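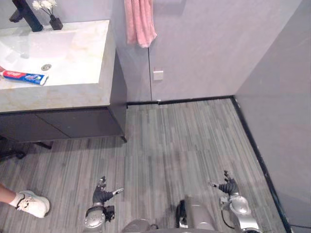

COMMUNIQUÉ DE PRESSE

Maison connectée : Skarkon demande des preuves avant de parler de compatibilité

L'éditeur indépendant refuse d'afficher le logo Nusetti sur sa passerelle domestique et publie les résultats de ses propres essais

Le 11 novembre -- Skarkon, éditeur de logiciels pour l'habitat connecté, annonce que sa passerelle Floltitz ne portera pas, pour l'instant, la mention « compatible Nusetti ». Le protocole, présenté par ses promoteurs comme le langage commun des thermostats, des serrures et des détecteurs de fuite, ne tient pas encore ce qui est écrit sur les emballages.

L'équipe technique de Skarkon a testé 67 appareils vendus en magasin avec le logo Nusetti. Seuls 22 ont pu être ajoutés à une installation existante sans passer par l'application de leur fabricant. Les autres réclamaient la création d'un compte, une mise à jour préalable du micrologiciel, ou les deux. Plusieurs détecteurs de fuite s'appairaient sans difficulté mais ne transmettaient ensuite que l'état de leur pile.

On nous répondra que la norme est jeune. C'était déjà l'argument avancé pour les protocoles précédents, et bien des foyers gardent dans un tiroir les ponts radio qui en témoignent. Skarkon ne met pas en doute l'intérêt d'un standard ouvert. L'entreprise doute en revanche qu'un programme de certification fondé sur la déclaration du fabricant suffise à en faire un.

Le calendrier pose aussi question. La prise en charge des volets et des sonnettes vidéo figure dans la documentation de Nusetti depuis la première version. Skarkon n'a trouvé en rayon aucune sonnette qui l'exploite. Les volets, eux, s'ouvrent et se ferment, mais l'arrêt à mi-course dépend de la marque du moteur.

Skarkon a par ailleurs pris connaissance de l'annonce de Kaneko, qui promet une interopérabilité « totale » pour sa prochaine gamme. Le document diffusé par le constructeur ne précise ni les catégories d'appareils concernées, ni la durée des mises à jour, ni le comportement des produits en cas de coupure d'internet. Nous lirons la fiche technique quand elle existera.

En attendant, la version de Floltitz mise à disposition ce mois-ci prend en charge 40 appareils Nusetti, à titre expérimental. La fonction est désactivée par défaut. Chaque appareil dispose d'une fiche indiquant les commandes qui répondent en local, celles qui transitent par un serveur et celles qui ne répondent pas du tout -- cette dernière colonne est parfois la plus longue.

La mise à jour est gratuite pour les possesseurs d'une passerelle Floltitz. Un programme d'essai ouvert à 2000 foyers permettra de compléter les fiches. Les participants doivent déjà posséder au moins un appareil portant le logo Nusetti ; aucun matériel ne sera fourni. Les relevés seront publiés tels quels, y compris lorsqu'ils contredisent les nôtres.

À propos de Skarkon
Skarkon développe des logiciels de pilotage pour la maison, conçus pour fonctionner sans connexion permanente à un serveur distant. L'entreprise ne perçoit aucune rémunération des fabricants dont elle teste les produits.

Contact presse : service communication de Skarkon
Liste des appareils testés et protocole d'essai disponibles sur demande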